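3.2 Ball-tracking hardware at the Pirholm nets

Delivery data came from the indoor nets at Pirholm, where each bowler sent down overs in blocks of 11 with a fixed rest between them. Seam position at release was coded by two raters (Lamrani and Sasaki) working separately.
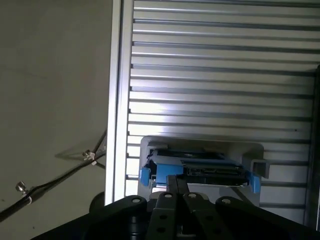

Release speed was taken from the tracking unit and corrected for the angle of the run-up, following Ní Chonaill and Kettle. A delivery was dropped when the unit lost the ball before it pitched. The logging board's clock was set against the umpire's count at the start of every block. After exclusions, 600 deliveries remained for analysis.

Figure 3. Bench setting and hardware. Panels follow in order.

Bowlers were grouped by workload over the previous seven days -- match overs and net overs were given equal weight.

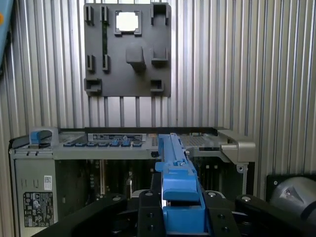 3.3 Workload and loss of pace

Loss of pace was defined as the drop in mean release speed between the first and last blocks. Fast bowlers returning from a layoff in December were modeled as a separate group. Spin bowlers were left out of this model -- their release speeds varied too little across blocks.
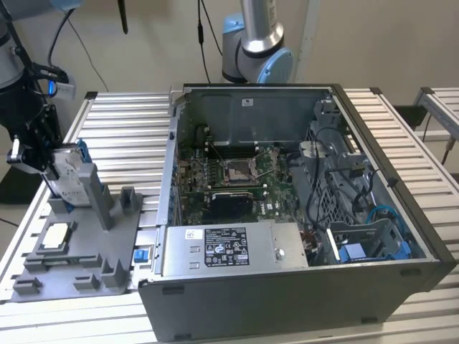
Reading time: 7 min

Fits were run on a desktop computer with the Irken package, using bowler as a random effect. Residuals were checked by Quiambao against the raw speeds before the groups were compared.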